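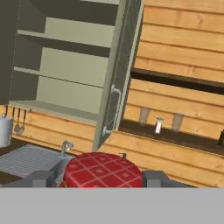

Wrist view in the simulated kitchen, plaid piece between the fingers and the wall cabinet open.

Kitchen Tips for Teaching by Remote Control
By Samira Kanaan

These tips come from the Dallau practice kitchen, where I have recorded 366 demonstrations so far. They apply to a real counter too, with slower moves.

Open the cabinet door first and let go of the handle completely before you reach for anything else. A door left half open will catch the elbow on the way up.

Pick one shelf and stick with it for the whole batch. If you put the first item on the bottom shelf and the next one in the middle, the robot learns to dither between them.

Grip wide, round things across the middle. Squeeze until they stop slipping, then stop squeezing. Lift straight up a few inches before you swing sideways, especially near a faucet.

Use the wrist view for the last few inches and the room view for everything else. Switching back and forth in the middle of a move makes most people jerk the stick.

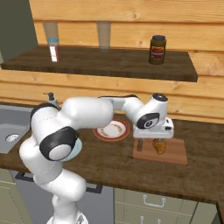 Gripper over the cutting board, close to the croissant.

For bread and pastry, come down from directly above. Set the grip force low and pause for 2 seconds before closing. Keep the pause in the recording.

Check where the elbow is before you lower the hand. It can hang over a plate while you are watching the fingers.

Throw out any run where you had to try the grip three times. I would take 200 clean runs over 1223 messy ones.

Save after every run. The Trosley controller drops the last one if you close the lid.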